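Notebook, May 23, 2020
Reading time: 2 min

Rear-end reconstruction, Gidmont file. Worked on the following-distance question only. Fault stays with counsel.

1. Download. Module from the struck sedan read clean on the second try. Delta-v at the rear is 18 km/h. The Turkitz reader drops the last record if the cable is moved, so leave it alone until the checksum prints.

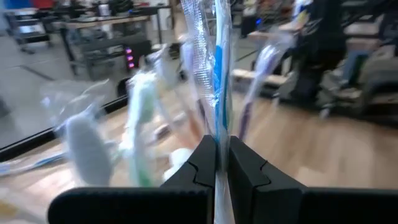

2. Skid marks. The April survey gives 40 m between first mark and rest position. The Kyei worksheet has 111 ft for the same marks. These do not agree (111 ft is under 34 m). Suspect the worksheet starts at the dark part of the mark and skips the faint lead-in. Using the survey figure until the site photos come back from Kondport.

3. Brake lamps. Left filament shows hot stretch, right does not. Not enough to say the lamps were lit at impact. Needs the bulb holder under magnification before anyone writes it up.

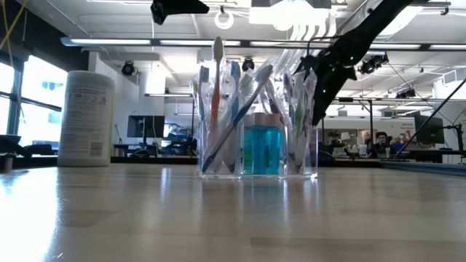

Wrapped toothbrushes and mouthwash in the clear organizer.

4. Reaction time. Ran the model at 1.5 s and at 2 s. At 2 s the following driver cannot stop at the logged gap, even on dry pavement. At 1.5 s it is close. Friction value is from the survey, not measured by us. Sensitivity run still to do, wet and dry.

Open: trailing car's tire pressures, missing from the tow yard sheet. 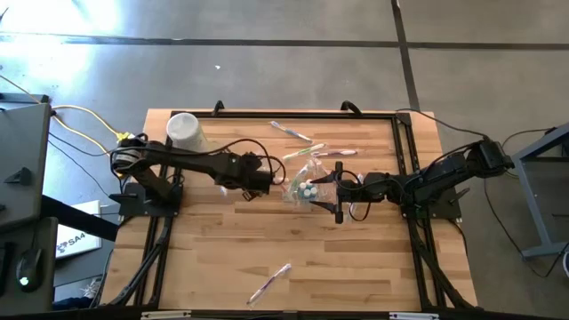
Comments

kp_bench: Check whether the worksheet was measured along the curve or straight across. We had the same gap on another file and it was the chord.

R2: Is the 18 corrected for clipping? That module saturates early.

kp_bench: Raw, as far as I can tell from the printout.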